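Filed under: Help > Paper and Print Media > Grid Sheets

Grid Sheet FAQ

What sizes does Tostcombe supply?
Grid paper is sold in cut sheets and in rolls. Rolls are 71 inches wide and are intended for full table coverage. Cut sheets ship flat.

Is the grid accurate enough for measuring?
No. Printed lines are a layout aid. Paper expands and contracts with humidity, and the error accumulates over long runs. Use a steel rule for any dimension that matters.

How should a roll be stored?
Horizontally, in the original sleeve, away from exterior walls. Let the roll sit unopened in the work room for 9 hours before cutting.

How do I cover a large table?
Cut the sheet 2 inches longer than the table at each end. Align one printed line with the long edge of the table, tape the corners, then tape the sides working outward from the middle. Trim last.
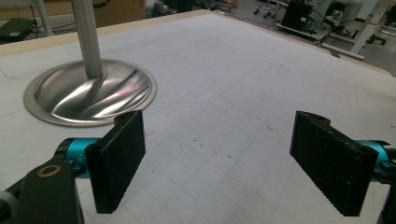

White grid-lined paper on a large table.

Can two sheets be joined?
Yes. Overlap them by one full square, match the lines, and cut through both layers with a sharp blade. Remove the waste strips and tape the joint from the underside.

Which pens are suitable?
Pencil and fine pigment liners give the cleanest line. Solvent markers bleed through the standard weight. The heavier Grilatent stock accepts most markers but should be tested in a corner first.

Is there a minimum order?
Not for stock items. Custom grid spacing requires an order of 3000 sheets and a signed proof. Proof requests go to So-ying Hsieh in the print office.

Last reviewed 9 October 2025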